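Gripper twitches when two mugs are close together, is it my planner or my perception?
Posted by Tahsin Weerakoon in Software, November 2020

Hi all, long-time reader, first time I've been stuck enough to ask! I'm running a mug sorting task on our bench, three mugs onto a little shelf, and the arm is lovely right up until there's a second mug near the one it's after. Then I get a twitch. The target pose from the perception node jumps sideways, the planner (Kernholm, default settings) dutifully replans, and the wrist does a nasty little shimmy before it carries on.

It's worst with the navy mug. The inside is nearly black in the wrist view and there's a shiny rim, so I half suspect the depth is rubbish there. The orange mug gets found every time, even on its side.
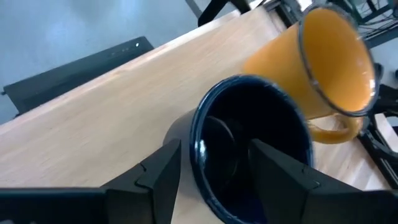 Wrist view, navy mug between the fingers and the orange one just behind.

What I've tried so far: lowering the planner's speed limit (same twitch, only slower), turning the exposure up, and averaging the pose over 6 detections. The averaging helped a bit but now the arm lags whenever I nudge a mug by hand, so I don't love it. The log shows the pose arriving up to 600 ms old, which seems like a lot to me but I don't know what's normal. Am I chasing the wrong end of this?

Jeanie Skinner
Try a newer version of the planner. Mine used to do that and it stopped after I updated.

Elvira Zapata
Okay so I don't think this is your planner at all, I think it's doing precisely what you told it. Every time a new pose comes in, it throws the old path away and starts fresh, and if the new pose is a bit off to the side you get your shimmy. Slowing it down won't change that (as you found).

Two separate things to fix, and I'd do them in this order. First, the timestamps. I'd bet you're transforming the pose with where the wrist is now, when you want where the wrist was when the picture was captured. With a wrist camera on a moving arm that error shows up as the mug sliding about. Look up the transform at the image stamp and see how much of the jump goes away before you touch anything else.

Second, give your tracker some memory. Once you've picked a mug, hang on to its ID and only accept a new detection if it's near the last one and roughly the same colour. I'd want to see 3 misses in a row before letting it switch. And stop listening to perception altogether for the last 7 cm or so, when the fingers are blocking half the view anyway. Ours behaves much better with that in, and we've got a pale green mug that used to give me no end of grief next to a light benchtop.
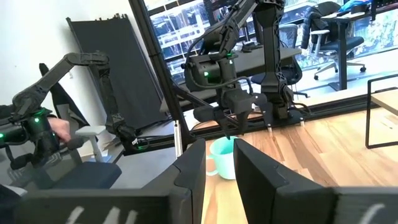
Rezaul Jayawardena asked whether freezing the pose that late is safe if somebody bumps the table, and wouldn't it be better to keep tracking and just cap how far the goal can move per cycle?

Fair point, and yes, you can cap it. I've done both. The cap is nicer if things really do move about on your bench, but it's one more number to tune, and I'm lazy. If you freeze, put a check on the finger width after closing so you notice when you've grabbed air.

Tahsin Weerakoon
Elvira, you were right about the stamps!! I was asking for the latest transform, like a goose. Changed one line and most of the jump is gone. I've put the ID lock in as well and I'm leaving the planner alone for now. Still getting the odd wobble on the dark mug, so I'll play with the depth filter next and post the settings if I find some that work. 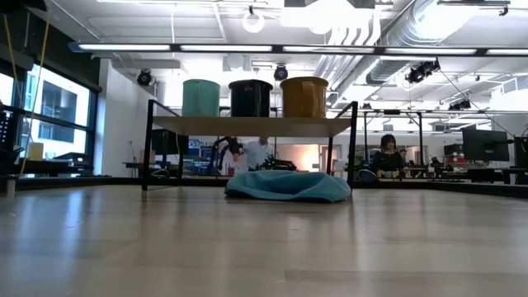
Teal, black and mustard mugs in a row on the shelf.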